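Skolix – animated series, development stage
Progress report to the fund, October
Prepared by Britta Böttcher, series producer

We said in the application that all 40 scripts would be locked by now. They are not. The writers have finished the first block and I am not convinced by the second, where the retired sea captain stops being funny and starts giving speeches.

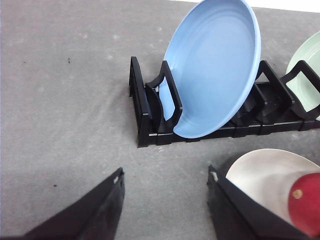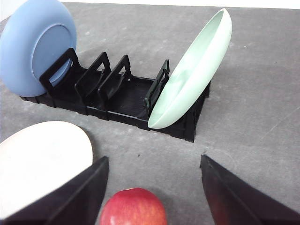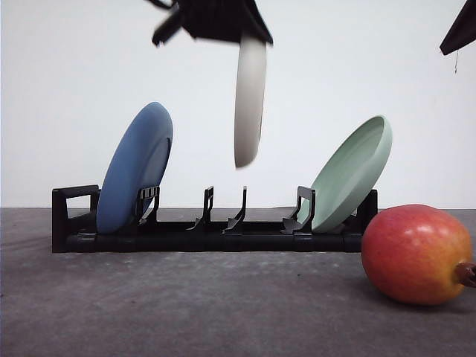 Will the pilot be ready for the spring market?
I doubt it. The animatic will be, with rough voices, and I would sooner show that than a pilot with half the colour missing.

Vumix has delivered 152 background paintings for the harbour town. The night ones are very good. The daytime ones look like every other harbour on children's television, and I have sent 40 back.

Rothe tested the animatic with 100 kids aged six to nine. They tell us the humour "landed strongly". I watched the recordings and heard more coughing than laughing, so please read their summary with some care. The octopus did well. The captain's nephew did not, and we may drop him.

Hornano still wants the theme song in two languages before signing for distribution. I have asked for that promise in writing twice – no reply so far.

Money: we are under budget by $1,000, mostly through work that hasn't been invoiced yet. I would not count it as a saving. The next instalment is due once the scripts are locked, and we ask that the date be moved back one month.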